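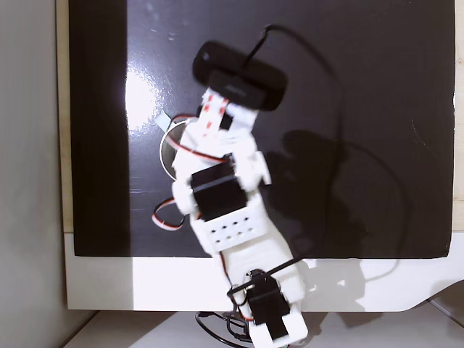 Photo : Musa Aliyu / Pluvley

Trois servos noirs, des pièces imprimées en plastique blanc, une webcam montée au bout. Et avec ça on va vider le lave-vaisselle ? Je pose la question parce qu'on me la pose. Tous les mois. Ma belle-sœur, le boulanger, le comptable de l'atelier. « Alors, c'est pour quand ? »

Réponse courte : pas encore. Réponse longue, allez, je fais vite, j'ai un train.

D'abord le linge. Plier un torchon, ça paraît idiot. Un torchon n'a pas de forme, il en change dès qu'on le touche. Chez Feltberg, en décembre, j'ai regardé une machine plier des serviettes pendant tout un après-midi. 28 serviettes. 7 pliées correctement, les autres en boule, en biais, une par terre. Le type qui la surveillait les repliait derrière elle, à la main, sans même regarder. Tout est là pour moi. Sans même regarder.

Ensuite l'atelier. Là je suis moins sévère. Une pièce qui arrive toujours au même endroit, toujours dans le même sens, oui, un bras la prend et la pose, et il ne se plaint pas du dos. C'est réglé depuis longtemps. Mais le bac en vrac ? Les joints collés entre eux, le carton mal ouvert, la vis tombée sous l'établi ? Thanakorn Onsri, qui a monté des lignes pour Sternora, m'a dit un truc que je garde : « On automatise le geste, et on embauche quelqu'un pour tout ce qu'il y a autour du geste. » Il n'était pas amer d'ailleurs. Il trouvait ça normal.

On m'oppose les vidéos. Le robot qui fait le café, le robot qui range les courses. Je les regarde aussi. Je voudrais voir la prise d'avant et celle d'après, c'est tout. Et la même cuisine avec un enfant dedans, une éponge qui traîne, un verre déjà ébréché.

Le prix, maintenant. Devis reçu pour un bras « domestique » : 2930 euros, sans la pose, sans la maintenance. Pour débarrasser une table. Une table ! A ce prix là je veux qu'il passe aussi l'éponge, et qu'il sache que la tasse bleue ne va pas au lave-vaisselle.

Bon. Je ne suis pas contre, qu'on ne me range pas chez les grincheux. Les petits bras bricolés sur un coin de table me plaisent beaucoup plus que les humanoides de salon. Une caméra, quelques moteurs, des câbles qui font des boucles partout, on voit comment c'est fait et on peut le réparer soi-même. C'est avec ça que des étudiants apprennent, ratent, recommencent. Je parierais volontiers sur eux avant de parier sur les grandes annonces.

Mais qu'on arrête de vendre la corvée comme finie. Mme Hong, qui tient le pressing en bas de chez moi, repasse 2 chemises pendant que je cherche ma monnaie. Cols compris. Le jour où une machine fait ça dans sa boutique, avec la vapeur et les clients qui parlent, j'écris un autre papier. Promis.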